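Leveck lab visit, October 2025

The morning went to the planning stack. Marlene Landry runs the simulation side at Leveck, and her group tests every planner change against a kitchen-style set of rendered rooms before it goes near hardware. A nightly run is 2000 episodes. Wall and floor textures are swapped between episodes, and the policy sees only the wrist view. 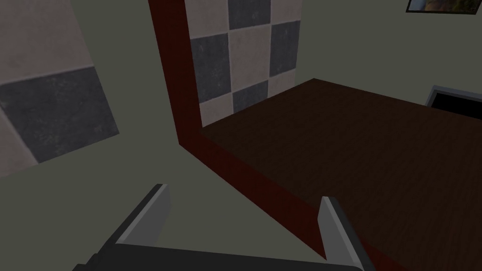
The planner replans every 80 ms. Jiahui Liang showed us the log viewer, Drarka, which lines up joint targets, contact flags and camera frames on one time axis. Scrubbing is quick, but export is still a script – seven flags, two of them undocumented.

I asked about collision margins near table edges. They are set per link in a config file, and Cor Van Damme would like them learned. No date for that yet. Slides are to follow from Lucie Simard.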